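旅游消费与信息辨识
第四讲讲义：景点通票到底在卖什么

上一讲讲了酒店“原价”的来历，作业里仍有同学把划掉的那个数字当成真实成交价。这一讲换一种商品，毛病是同一类的。请带着上一讲的怀疑来读。

一、先把东西说清楚

通票，也有叫城市卡、畅游卡、一卡通的，指游客一次付一笔钱，在规定天数内可以进若干景点、坐若干种交通工具。卖的人可能是当地旅游部门，可能是景点自己的联合体，也可能是一家跟哪个景点都没有关系、只是签了结算协议的公司。三种卖方的动机差得很远，票面上却往往看不出来。

本讲全部用同一个案例：Haneo 岛的六日通票，发行方是 Jivanen，在 Skilley 平台上销售，票价 539 元，连续 6 天有效，从第一次刷卡算起。岛的主要码头在 Farouk，绝大多数游客从那里上岸。

销售页上最大的一行字是“畅玩全岛”。请记下这四个字，后面要回来查。

二、“总价值”是怎么加出来的

销售页通常会列一张长表，左边是项目，右边是门市价，最下面是合计，合计再跟票价一比，得出一个很好看的折扣。Haneo 的通票也这样做。

这张表有几处我不大相信。

首先，表里的门市价是谁的门市价。同一座灯塔博物馆，成人当日票、下午入场票、网上预订票，价格都不同。列表的人当然挑最高的那一档。你如果本来就打算下午去，那一档最高价跟你没有关系。

其次，表里混进了本来就不收钱的东西。Haneo 的通票清单里有“老城徒步路线”和“观景平台”。徒步路线是一条街，观景平台没有门。写进清单的说法是“含电子讲解”，讲解的价格由发行方自己定，市面上没有第二个人卖，也就无从核对。

再次，也是最要紧的一条，合计假定你全都去。没有人在 6 天里能去完，发行方也知道。要是人人都去完，这张票就没法按这个价卖了。

因此“总价值”这一栏，请一律当作广告文字处理，不要抄进你的计算表。以往的作业里有人把它抄进去，再除以天数，得出“每天价值多少”，算得很工整，毫无用处。

三、换一种算法：从你自己的行程倒推

步骤很简单，也很枯燥。

第一步，在打开销售页之前，先写下你不买通票也会去的地方。顺序很重要。看过清单再写，写出来的就是清单。

第二步，只给这些地方查价，查你真正会买的那一档。

第三步，加起来，跟票价比。

以一位打算在 Haneo 住满六天的成年游客为例。他原本就要坐环岛渡轮，往返 109 元；原本就要上山，索道加公园门票 260 元。两项相加 369 元。票价 539 元，差额 170 元。

也就是说，这位游客要从他原先没打算去的地方里，再找出值 170 元的东西，这张票才刚刚打平。注意“值”这个字。一个门市价标得很高、你进去二十分钟就想出来的蜡像馆，在销售页上值它的门市价，在你的表里值多少，要由你自己填。

课堂上常有人反驳：反正已经买了，多去几个，摊下来就便宜了。这个说法要拆开看。钱付出去以后，多去一个地方确实不再花钱，但它花时间，花体力，还花掉你本来可以坐在 Farouk 码头边上什么也不干的一个下午。把这些都记成零，任何通票都划算。

四、赠品和附加权益

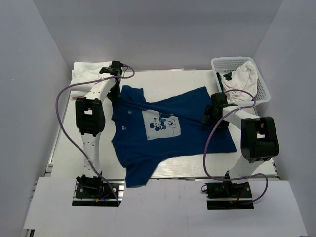

通票页面上的赠品一栏，最能看出发行方怎样对待你的判断力。常见的有咖啡券、明信片、雨衣、帆布袋，还有印了图案的衣服。衣服尤其好用，人人都知道衣服要花钱买，又几乎说不准一件该花多少。拿图中这样一件深蓝色短袖来说，平摊在白桌子上，领口朝左，下摆朝右，身上斜着一道长长的褶，你肯为它单独掏多少钱？请先在纸上写一个数，再去看页面给同类赠品标的“价值”。两个数之间的距离，就是赠品栏的功能。它把一个你从没打算买的东西，按别人定的价，记到了你省下的钱里。

我的建议是赠品一律记零。有人觉得太苛刻，说咖啡券总归能喝一杯咖啡。可以，那就记一杯咖啡的钱，前提是兑换的店在你走得到的地方，兑换时间你也醒着。Haneo 通票的咖啡券只能在索道上站兑换，下午四点截止。愿意为这杯咖啡调整行程的人请举手，我每年都问，举手的人不多。

附加权益里还有一类叫“快速通道”。它的价值完全取决于普通通道排不排队。淡季的 Haneo，两条通道并排空着，走哪条都一样。旺季则要看有多少人也拿着快速通道的票。卖得越多，越不快。销售页从来不写这个数。

五、几个容易漏看的条款

下面各条都来自通票一类商品的常见写法，措辞各家略有出入，意思大同小异。做作业时请逐条去找，找不到也要写“未找到”，不要空着。

关于“天”。一天是从刷卡起算二十四小时，还是按日历算？Haneo 的票按日历算。下午五点在 Farouk 上岸，顺手刷一次港口接驳车，第一天就用掉了，而多数景点这时候已经在收人。六天的票，实际拿到手的是五天加一个傍晚。

关于“连续”。连续六天，中间下一天雨也算一天。有的发行方另卖不连续的版本，价格更高。高出来的那部分，可以看作你为天气买的保险，划不划算另算。

关于“每处一次”。大部分通票规定每个景点只能进一次。午饭时间出来吃个饭，再想进去，要另买票。这一条通常在常见问题的最下面。

关于“预约”。票是有了，名额未必有。持票人仍要到景点自己的系统里预约时段，而系统给通票留的名额和给散客的名额可能是分开的。遇到过的人都知道，散客还能买到上午十点，通票只剩下午三点半。

关于“停运”。渡轮因风停航，退不退？Haneo 通票的写法是“因不可抗力导致的服务调整不影响票款结算”。这句话请翻译成大白话，作为课堂练习。我接受的译法是：不退。

关于“开放时间以景点公告为准”。这句话看着像废话，作用很大。清单里列了而景点正在维修的，责任由它推出去。案例中的灯塔博物馆十二月闭馆，清单里照列不误，门市价照算进合计。

关于“畅玩全岛”。回到开头那四个字。岛的北半边有两处最多人提到的海湾，都是私人经营，都没进清单。页面没有说假话，“畅玩”两个字没有法律上的定义，“全岛”两个字的解释在脚注里：“指本产品所覆盖之合作点位”。

六、评论区能信多少

同学们最爱引用的证据是评论。Skilley 上这张票的评分很高，我也看了。

先看写评论的时间。大量评论写于购买当天，内容是“出票很快，客服很好”。这是对买票这件事的评价，跟票值不值没有关系。平台在出票后立刻弹出评分框，收来的自然是这种话。

再看评论人怎样证明自己省了钱。十有八九是拿“总价值”减票价。他用的是发行方给的表，得出的也就是发行方想要的数。这样的评论再多，也只能算一份证据抄了很多遍。

还有一种心理要提防。一个人花了 539 元，再花时间去写评论，他不太愿意写自己亏了。承认亏了，就连带承认那几天走得很累是白累。差评里反倒常有具体的东西：哪天、哪个门、几点、工作人员说了什么。差评也有夸张的，但夸张的差评里至少有一个可以去核对的地点。

至于攻略文章，先翻到最下面看有没有购买链接。有链接的，请当作广告读。没有链接的，也不要马上就信，有的作者只是从别人的攻略里抄来，连索道在哪一侧上车都写反了。

七、照片作为证据

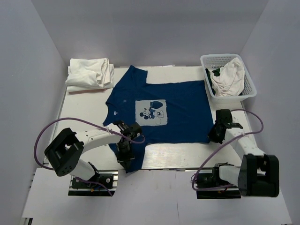 图2 深蓝色短袖T恤，印有米老鼠图案，平铺于白色桌面

实物图只能说明实物长什么样，说明不了尺码、数量和能不能领到。景点照片也一样。看照片时请问三个问题：这是什么季节；这是几点；站在普通游客能站的位置上，拍不拍得到。

Haneo 销售页的首图是从海上看岛，山脚有薄雾，渡轮的位置恰到好处。渡轮的航线我查过，不经过那一侧。你买了票，坐在渡轮上，看到的是采石场。采石场其实也挺好看的，只是没有人会为它买票。

另外，页面上的游客照几乎都没有别的游客。各位旺季去过任何一个有名的地方，自己判断。

八、什么时候该买

讲到这里，总有人问，老师是不是认为通票都不该买。我没有这么说。以下几种情形，我自己也会买。

你的倒推表加出来，已经超过票价，而且表里没有一项是看了清单之后才添上去的。

你带着老人，售票窗口排队对他们是实在的负担，而通票确实能免掉这一步。请先确认是真免，有的通票要先到窗口换纸质票，那等于多排一次。

你这个人就喜欢赶场，一天进五个门觉得高兴。这种人是有的，通票就是为他们设计的，也靠其余的人补贴他们。

你是为了不用每到一处都掏钱。这个理由我觉得成立，只是请老实写下来：你是在为省心付钱。付多少可以讨论，别再管它叫省钱。

九、作业

任选一种现售的通票（不得选本讲案例），提交下列材料：

一份倒推表。注明你写下目的地清单的时刻和打开销售页的时刻。我无法核实，但请自己心里有数。

一份条款对照。按第五节各条逐项填写，附原文。译成大白话的部分写在原文下面，每条不超过两行。

一段评论分析。从销售平台上取正面和负面评论各若干条，标出哪些说的是买票过程，哪些说的是使用过程，哪些用了“总价值”那张表。不要只挑支持你结论的。

一个结论。买或不买都可以得高分，写“因人而异”的不得分，除非你写清楚因哪种人、异在哪里。

表格用课程网页上的模板。去年有人交来一张截图，数字看不清，我按没交处理了。

十、下一讲预习

下一讲讲行程险与“随时可退”。请提前读任意一家平台的退改说明，把“随时”两个字后面跟着的限制条件抄下来。抄的时候留意字号。

补充一处更正：上一讲讲义第三节说早餐券不可转让，有同学指出案例酒店的说明里写的是“不可兑现”，两者不同。他是对的，转让没有禁止，请把那一句改过来。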